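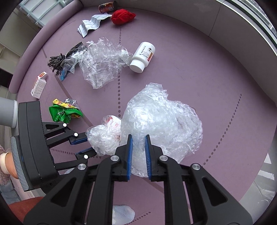

I've sold second-hand crockery through the post for long enough to have opinions on packing it. A few people asked after my last parcel post, so I'll put it all in one thread.

Start with the box. Two walls of card, and bigger than you think. I want a gap the width of my hand on every side of the pot. If I can't get that, I go up a size and pay the extra.

Bubble wrap goes with the bubbles facing in. Small bubbles against the glaze, large bubbles outside that. Tape it to itself and never to the pot. I had a Wiltamura jug lose a strip of its gold rim to parcel tape and I had to refund the lot.

Lids travel separately. Wrap the lid, wrap the teapot, put card between them. The same goes for cups and saucers. A cup sitting in its saucer will chip at the foot.

Spouts and handles are where things break. I roll a bit of tissue and fill the space inside the handle before any wrap goes on. For a spout I cut a tube from the inside of a kitchen roll and slide it over.

Plates go in on their edge, like records in a rack. Stacked flat, the bottom one takes the weight of all the others every time the box is dropped.

Newspaper is fine for filling corners. Don't let it touch anything unglazed, the ink comes off. I did that to the base of a Yagi bowl and it never fully washed out.

Shake test. Close the flaps, hold them down and tip the box side to side. If you feel anything shift, open it and add more.

Costs, as I was asked. I buy wrap on the roll and reuse whatever comes in with my own orders, if it still has air in it. Last year I spent £517 on materials, most of it boxes. Postage is separate and a good deal worse.

I sent 1528 parcels in that time and had 22 come back to me as broken. Most of those were in November, when the depots are full and everything gets thrown on top of everything else.

Take a photo of each item before it's wrapped and another with the box open. The courier will ask for both if you claim, and mine gives you 60 days to do it.

"Fragile" stickers: I still use them. I can't say they make any difference.

Next job is a Zornero dinner service going to Orkney in four boxes. The tureen is getting a box of its own. Will post if it arrives in one piece.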